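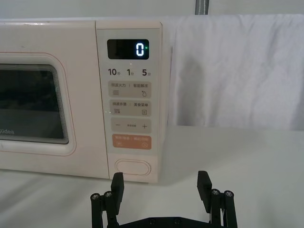 **Figure 1.** The control panel, with the display, the row of quick-time labels and the first function buttons.

### 3.2 The panel as a reading task

The microwave oven is a useful object for a study of household controls. Nearly everyone has used one, few people have read the manual, and the actions it is asked to perform in an ordinary week are limited to a handful. In our household diary survey, reheating made up most of the recorded uses. Defrosting came second. Grilling was recorded in only seven diaries, although many of the ovens in those households offered it.

The oven shown in Figure 1 belongs to the group we call paired-label panels. A single button carries two functions, one printed on the left half and one on the right, with a thin divider between them. On the top button the left label is microwave power (微波火力) and the right label is smart defrost (智能解冻). The button under it pairs grill and sterilize (烧烤杀菌) with a food menu (美食菜单). Small icons go with the words. A water drop goes with defrosting, and stacked horizontal lines go with power.

We were interested in what a person does with a panel like this when the words are of no help. Participants in the first group read Chinese without difficulty. Those in the second group did not read it at all and had to work from the numerals, the icons and the position of the buttons. Both groups were given the same three requests: heat a bowl of soup for one minute, defrost a portion of meat, and set the power to a lower level. Food was placed in the oven by the session leader so that handling the door and the dish would not add to the time.

The first request caused little trouble in either group. The numerals 10, 1 and 5 are the same to both sets of readers, and most people in the second group guessed that the characters after them stood for seconds and minutes. The usual mistake was to read all three as minutes. A person who does this sees an odd order, with ten before one and five, and several participants stopped at that point and said so. They then worked out that the ten must be a smaller unit. Eleven participants got this far without any prompt from the session leader.

The second request separated the groups clearly. Readers went to the defrost label and pressed it. Non-readers looked for a snowflake, which is the symbol many of them knew from their ovens at home. The water drop was taken for steam, for cleaning or for drinks. One participant said that a drop meant "something for tea" and went on to look elsewhere. When the meaning was explained at the end of the session, most agreed that a drop was a fair picture of thawing, but they had not come to it by themselves.

The third request was the hardest for both. Readers found the power label quickly but were unsure whether it should be pressed before or after the time was entered. Non-readers tended to treat the stacked lines as a general menu, a habit they said came from phones. We had not expected this when the sessions were planned – the icon had seemed to us one of the plainer ones.

### 3.3 Position, color and the idle display

Participants also relied on things that are not labels. The lower part of the panel on this oven has a wide adjustment bar with a minus sign at one end and a plus sign at the other, and further down a salmon-orange strip divided into two halves. It is the one brightly colored element on an otherwise pale panel. Asked to point to the place they would press last, nearly all of the non-readers chose the orange strip. Their reasons were simple. It was at the bottom, it was a different color, and in their experience the last thing you press is start.

They were less sure which half to press. Those who picked the right half mostly explained that one moves from left to right and so the final step is on the right. Those who picked the left half could seldom give a reason.

The plus and minus signs were understood by everyone, but what they would change was not. A person who had just asked for one minute expected them to add or take away time. A person who had just pressed a power label expected them to change the power. We recorded both answers as reasonable, and this made the scoring of the third request slower than planned.
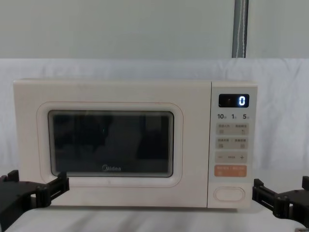 Fumiko Mizuno, commenting on a draft of this section, objected that we gave too much weight to the words and too little to the zero. In her view a display that rests at 0 tells the user that the oven is waiting for a number, and so people reach for the time labels first whatever they have been asked to do. A display that rests on the time of day, she wrote, gives no such push, and the two kinds of oven should not be compared without allowing for it.

We think the objection is a good one. Going back to the session notes, we found that 19 participants touched a time label first when the request was to defrost. This included several readers, who could see the correct label and still began with the time. Two of them said that they always put the time in before anything else. At home they owned ovens with a rotary dial, where the time is the only thing one sets on most days.

The comparison ovens in our set cannot settle the matter. Two of them show a clock when idle, but they also have single-label buttons, so any difference could come from either feature. A paired-label panel with an idle clock would be needed, and we did not have one. The point is taken up again in Section 5, where the order of first touches is given for each oven separately.

One smaller finding is worth recording for anyone who repeats the work. Participants who were allowed to stand directly in front of the oven read the panel from top to bottom. Those who came to it from the side often began in the middle, at the height of the function buttons, and noticed the display only after the first press. We marked a standing place on the floor from the second round of sessions on, and the first-round results are reported apart from the rest in Table 4.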